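Delyth Harries
Friday, January 12, 2024

1/ Right, I promised a thread on learning to bind books at home and it's finally happening. Twelve posts. Get a brew. I have been at this since October and I am completely hooked!

2/ It started with Owen (my brother, patient man) handing me a falling-apart cookery paperback from Mum's kitchen and asking if I could glue it. I could not glue it. I went down a hole of old binding manuals from Falbridge library instead and came out three weeks later owning a bone folder.

3/ If you've never held a bone folder, it's a flat smooth stick for creasing paper and it is the nicest tool in the world. I fold bank letters with mine now. I fold receipts.

4/ First book: a pamphlet stitch. One bundle of folded sheets (a section, or signature if you're being fancy), three holes, one length of thread, done in 20 minutes. Go in through the middle hole, out of the top, down to the bottom, back through the middle and tie off. Mine came out wonky and I carried it everywhere for a fortnight.

5/ Paper has a grain!! I had no idea. Bend a sheet gently one way, then the other, and one way gives more easily. The grain wants to run parallel to the spine. My second book was made with it going the wrong way and it opens like a stiff gate.

6/ Thread – waxed linen if you can get it. I tried ordinary sewing cotton first and it cut straight through the folds on my lovely cream paper. The stuff I use now comes from Vimico, the little haberdashery by Falbridge station, where they'll wind you a short length so you can try a colour.

7/ Then I got brave and did Coptic stitch, where the sections are chained together and the spine is left bare so you see all the plaits. It opens completely flat. I unpicked it 2 times, then stayed up until midnight finishing and woke Owen up to show him. He said "it's a book". It IS a book!

8/ My biggest one so far has 338 pages and it's for my choir notes, which will take me years to fill. Sewing it took most of a wet Sunday with the radio on. I lost my needle inside section nine and found it in section four, no idea.

9/ Space: you need less than you'd think. A desk, a cutting mat, something heavy to press with. I use the big Badov atlas with a tin of tomatoes on top. Wipe the desk down before you get the paste out and keep a damp cloth by your elbow, paste gets everywhere.

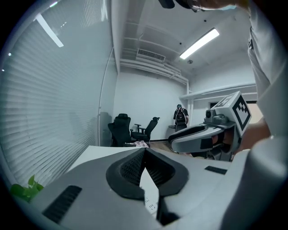 10/ Covering boards with cloth. Old shirts and pillowcases are brilliant for this, patterned ones especially – but put a backing on first or the paste comes through in blotches. I iron thin tissue onto the wrong side with fusible web. Cut the corners at an angle and leave a gap of one and a half board thicknesses between the corner of the board and your cut. Any less and the board pokes out, ask me how I know.

11/ Leave it under the weight overnight. I know. I KNOW. I've peeked every single time, and the one I peeked at most has a cover that curls like a crisp. Put scrap paper between the endpapers and the text block so the damp has somewhere to go, and change it before bed if you can remember.

12/ Next up is Mum's cookery book, the one that started it all. The plan is to mend the folds with Japanese tissue, sew it onto tapes and give it a proper hard case in green. The page with the Welsh cakes recipe is see-through with butter and I'm leaving that exactly as it is. Will post as I go, and if anyone has a spare nipping press in the attic, my messages are open!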